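Flenerach film project: progress report to the Cestdale Arts Fund, August

We have a picture-locked cut! It runs nearly 140 minutes, longer than we promised you, but the ferry chapter has finally found its place and the whole story breathes better for it. The mother and son now quarrel before the crossing, so when she stays behind at Prutcombe you feel it (two of our test viewers asked to see that part again).

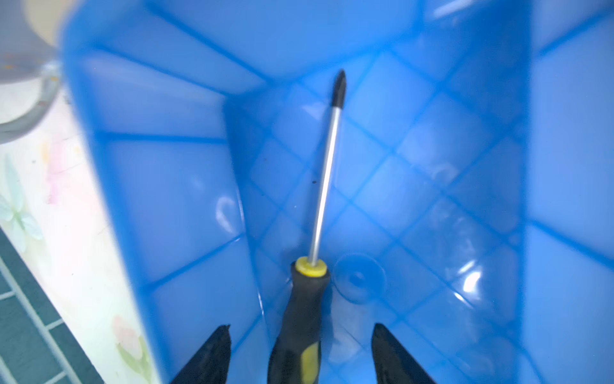
Sound is moving along nicely too. The Insaurralde studio has finished the dialogue edit on the first four reels and started on the harbor material, and the wind in the lighthouse sequence is wonderful – low, restless, a bit like breathing. The score is the one piece running late. We have 30 minutes of music recorded and still need the closing theme, which the quartet will play next month.

Spending to date leaves $2,104 in the post-production line. We'd like to put that toward captions and a second test screening at the Cestdale library, if you agree. The revised budget sheet is attached, along with the new synopsis.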